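Home | Groups | Minutes | Contact

Gernham Learning Group - July meeting, 9 am

Tarun Rajput in the chair. Last minutes agreed.

1. Simulated examples. 181 fruit runs held, 90 checked. Mislow set still to be labelled. Agreed to keep failed runs, marked as such.

2. Close views. Karaca asked for more renders with fruit against soft, glossy material - purple first, other colours later. Tarun to vary the lighting.

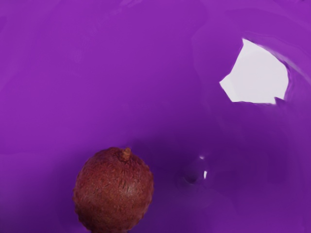
3. Storage. Nurnent has room for 39 more runs. Older duplicates to go by Sunday.

Closed 10.15.

Contact the group secretary | © Gernham Learning Group | Back to top

Comments

Pete: Does item 1 include the June runs?

Tarun Rajput: Yes, all of them.

Jo: I can take some of the Mislow labelling.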